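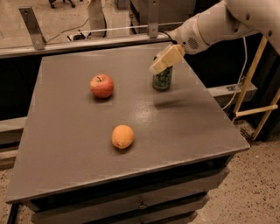
Gripper weekend at Losolside: the photos

I finally got round to sorting my pictures from the gripper try-outs — all 231 of them! Most were blurry elbows, so I've kept the page short. We had two grippers to compare, the Flidov and the Hashmi, and Ysaline Huet ran the laptop while I fetched the shopping and got in the way.

The green can
My favourite, so it's gone at the top. The cream gripper has the can by its upper rim, with the apple and the orange fruit waiting their turn on the grey table. I'd have grabbed it round the middle myself, but Ysaline likes a top grip because it leaves more elbow room for the arm (she's right, annoyingly).

Apple or can?
I thought the can would be the easy one — nice straight sides, stands up by itself. Over the weekend we logged 179 tries between the two grippers, and I changed my mind more than once. An apple rolls if you so much as breathe on it, though, and the dimple at the top is no help at all.

Still to come
The Multodley controller didn't get a proper go, so that's next on the list. If you've used one with soft fingers, do drop me a line!

Posted Oct 27, 2019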